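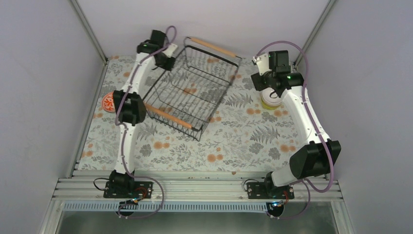
Wire rack and dishes on the table, Pernberg kitchen room, 2025-09-19

**Weekly table check**

- [x] Rack: both light brown grips sit tight when I pull them by hand.
- [x] Long wires and crossbars: none is bent. Please feel the looped ends also — last time in March one was sharp.
- [x] Table cover with the fern and flower print: wiped, no cuts.
- [ ] Orange-red dish: I felt a small chip under the rim. To be replaced, request 764.
- [x] White and yellow-green container: clean.

Next check is by the Ellery team. Please keep the old dish until they see it.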